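About Us

Hi, I'm Oduor Khaemba, and I started Barnodon after a home robot I'd helped program put its elbow through a pantry door. Twice! Same door, same elbow. We're a small company in Voladcombe, and what we do all day is work out why household robots go wrong around doors.

Our first big case was Magesa, a two-armed helper that did fine on flat test benches and then kept losing track of which way was up once it got near a doorway. Its tilt reading drifted by 18 degrees and the software just believed it (I would have too, at that hour). The arms kept reaching for where the door ought to be. We spent most of July on that one, and the fix was a check so short I was embarrassed to send the invoice.

That job grew into Clukmont, our library of simulated rooms. We've got 95 of them now, and we've logged nearly 2,000 door faults in there without anyone needing a bandage or a carpenter. If your robot freezes, swings wide or won't let go of a handle, send us the logs and we'll try to make it happen again on our side. We love the weird ones. And please keep people well back from the arms until you've heard from us!

A few views from our simulated brick-wall house:

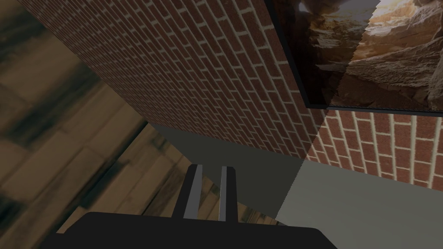
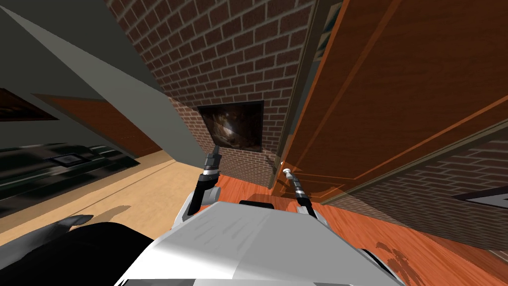
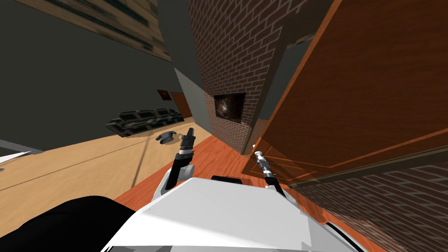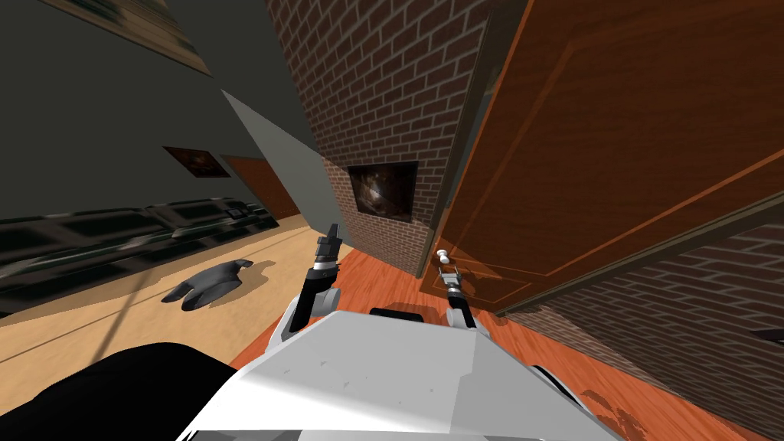 Clukmont brick-wall house, robot views. The door knob shows in the last one.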